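**Town budget passed with a "structural deficit" but the clerk says it is balanced. Which is it?**

Posted by Bhavana Murthy, 10 January 2022
Filed under: Local government > Budgets and taxes

I went through the adopted budget for our town because the property tax rate is going up again. The summary page says the budget is balanced. Then on page 26 the finance director writes that the town has a "structural deficit" in the general fund and has had one for several years.

I called the clerk's office and was told the budget has to be balanced by law and it is. I asked how there could be a deficit in that case and was told to send an email. I sent it and have not heard back.

What I understand so far:

- Money coming in and money going out are the same on the summary page.
- One of the lines under money coming in is called "appropriated fund balance."
- There is a second line called "transfer from capital reserve" that was not there before.
- The tax bill on our house goes up by $1,049 if I read the notice right. That includes the school part, which is a separate budget.

I am not trying to accuse anyone of anything. I would like to know what the two words mean together before the June hearing, and whether the fund balance line is real income. Also, can a town do this every year?

If it matters, the town is Ollonel, which has its own water department and shares a fire district with Menon.

---

**Gøran Lunde**

Both statements can be true. "Balanced" in most state laws means that the sources listed for the year cover the spending listed for the year. The sources are allowed to include savings. "Structural deficit" means that the regular, repeating income (property tax, fees, state aid) does not cover the regular, repeating spending (pay, insurance, fuel, debt payments). The gap is filled with something that does not repeat.

"Appropriated fund balance" is the savings. Fund balance is what is left over from earlier years. It is real money, or it should be, but it isn't income. Once it is spent it has to be built up again from somewhere.

The transfer from capital reserve is the one I would ask about. A capital reserve is normally set aside for a purpose – a truck, a roof, a road. Some states let the council move it to the general fund by resolution, some require a public vote, and some don't allow it at all unless the purpose has been completed or dropped. Look for the resolution in the council minutes. It should name the reserve and the amount.

To see how large the problem is, do this with the budget document:

1. Take total general fund revenue.
2. Subtract appropriated fund balance, transfers from reserves, and any sale of land or equipment.
3. Subtract one-time grants, if they are in the general fund.
4. Compare what is left with total general fund spending, minus any one-time purchases.

The difference is the structural gap. Do it for three or four years if you can find the old budgets. One year does not tell you much, since a town may draw down savings on purpose when it has built up too much.

As for whether they can do it every year, they can until the savings are gone. Before that happens the auditor will usually write something about it, and the rating on the town's bonds may drop. Ask for the audited statements, which are a different document from the budget. The audit shows what was left in the fund at year end. The budget only shows what they planned to use. 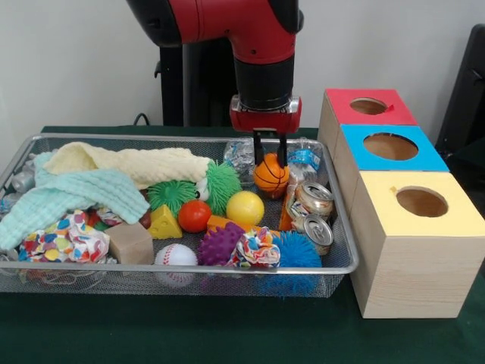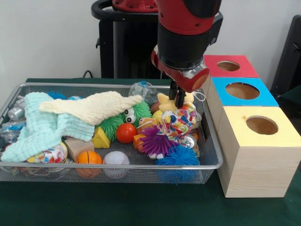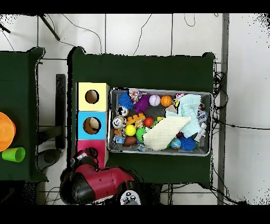
**Usa Wiriya**

I agree with most of the answer from Gøran but step 3 can give you the wrong number. A lot of grants come with spending that goes away when the grant does. If you take the grant out of revenue you have to take the matching cost out of spending too, or the gap looks bigger than it is. Our town had a two-year grant for a records clerk and people were quoting a deficit that was mostly that one job.

Water is another thing to check. You said Ollonel has its own water department. That should be in a separate fund paid by the water bills. Look for a line such as "administrative charge to water fund" or "interfund services." Some of this is fair, because the finance office does the water billing. But if the charge jumps in one year, the general fund may be leaning on water customers, and it will come back as a rate increase. When ours jumped I asked for the cost allocation study. They had one and it was dated, but at least it existed.

On your tax bill, get the town and school parts apart before the hearing. The council will say, correctly, that it does not set the school levy. If you stand up and quote the whole $1,049 you will lose your three minutes on that. The two parts are on separate lines of the bill. The fire district might be a third.

I would also put the request in writing as a public records request and not just an email with a question in it. An email asking "why" can sit. A request for a named document has a deadline in most states. Ask for:

- the last four adopted budgets
- the last four audits
- the resolution on the capital reserve
- the fund balance policy, if there is one

There may be a copying fee. Ask for PDF files and there usually isn't.

---

**Damián Navarrete**

it just means they're spending more than they make. every town does it. Ravden did it for years and then raised everybody's taxes in one go. go to the hearing

---

**Comments**

**Bhavana Murthy:** Thank you. I found the resolution in the minutes. The reserve was for a culvert on Zostum Road and the text says the project was "deferred," not completed. Does that change anything?

**Gøran Lunde:** It might. Deferred means the work still has to be done, so the cost is coming back without the money behind it. Whether the transfer was allowed depends on your state's law and on how the reserve was set up. Find the original resolution that created it. If voters approved it, then they may have had to approve the change as well. The state office that oversees local finance will often answer that kind of question by phone.

**Rajeshwari Warrier:** Be careful with the fund balance figure in the audit. There are several kinds. "Restricted" and "committed" are already tied to something. "Unassigned" is the one to look at. I once spent an evening on the wrong line.

**Usa Wiriya:** Yes, unassigned. And compare it with spending, not with last year's balance. Many towns have a policy that it should be at least two months of spending, but read yours – some policies are only a goal.

**Bhavana Murthy:** The policy says "a prudent level" and gives no number. I have sent the records request for the rest and the clerk has confirmed receipt.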